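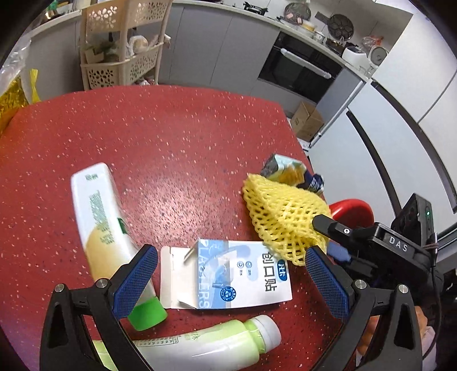 厨房展区,手持夹爪与红色桌面上的待收拾物品。

开放日回顾:在厨房里看机器人怎样学收拾

七月我们去Niltar参加了他们的开放日。报名的人比去年多,所以参观分成几组,每组20分钟,每个人只能看两个房间。我选了厨房和仓储室,这篇短文主要写厨房,仓储室的部分由Vadier的同事写,会放在下一期。

负责讲解的是Yiğit Yaman先生。他说话很慢,对我这样中文不是母语的人来说非常舒服。他先请大家站在门口,不要马上进去,把今天的任务讲了一遍:桌面上有一些东西,要决定哪些留下,哪些扔掉,然后用手持夹爪一件一件地完成。人做动作,夹爪上的设备记录,以后机器人的手臂就用这些记录来练习。

我以前以为,收拾桌子对机器人是比较简单的工作。看了以后我的想法改变了。比如创口贴的盒子,盖子是打开的,如果夹的位置不对,盖子会先弯,盒子会转。装水果用的黄色泡沫网套更麻烦,它没有固定的形状,今天放是三角形,明天放又是别的样子。瓶子倒是容易一些,但是瓶子躺着的时候,操作的人要想好从哪一边下去,夹住瓶身还是夹住瓶盖那一头。Yaman先生说,新来的操作员常常夹得太快,这样的记录后来大部分不能用。他要求每个人第一周只练习“慢慢接近,停一下,再合上”。

有一位参观者问,为什么不用一张干净的白桌子,那样识别不是更方便吗?他回答说,他们在Sarıgül的旧实验室就是这样做的,在那里练得很好,到了真正的家里就不行了。家里的架子上有食品袋,冰箱旁边有纸箱,台面上有锅有碗,机器人必须习惯这些。所以现在的厨房不为了录制专门整理,昨天放在哪里,今天就在哪里。我觉得这个回答很有道理。

接下来讲的是扔东西的部分。
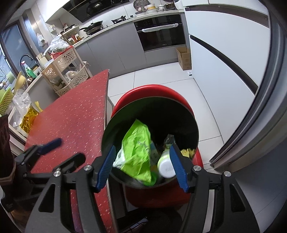
扔东西听起来只要松开手指就可以,可是松开的时间和高度都有讲究。太高了,轻的包装纸会飘到外面;太低了,夹爪会碰到桶的边。桶里如果已经有塑料袋和瓶子,情况又不一样,后放的东西可能会靠在前面的东西上,滑下来。Niltar的做法是不把桶清空再开始,而是让操作员面对各种各样的桶:空的、半满的、很满的。Yaman先生说他们一个任务要录200次,每录20次换一次物品的位置,操作员也要轮换。我问他轮换是不是为了休息,他笑了,说休息当然也是,不过每个人的手习惯不同,有人喜欢从左边进,有人喜欢从上面进,这些差别对训练有帮助。

参观者也可以自己试一试。我排队等到了,试了一次。夹爪比我想的重一点儿,最难的是眼睛:平时我们拿东西看的是自己的手,现在要看两个手指中间的那个空间。我的第一个瓶子夹歪了,旁边的工作人员很客气,说“很多人都这样”。

最后有一段提问时间。大家最关心的是什么时候能看到手臂自己完成整个任务。他没有给具体的日子,只说和Jetbridge合作的下一次演示计划在九月,到时候会用同一个厨房,先做桌面,不做冰箱里面。冰箱为什么不做,他说门太重,而且开门以后光线变化很大,还需要时间。

九月的演示每组限12人,想去的会员请回复本邮件,写清楚姓名和想参加的房间。去年去过的会员也可以报名,但是要先让给没有去过的人。请穿方便活动的鞋,大一点的背包请放在入口的柜子里,厨房的过道不宽。

(本文写于2021-07-25。如果有语言上的错误,请大家告诉我,我会在下一期改正。)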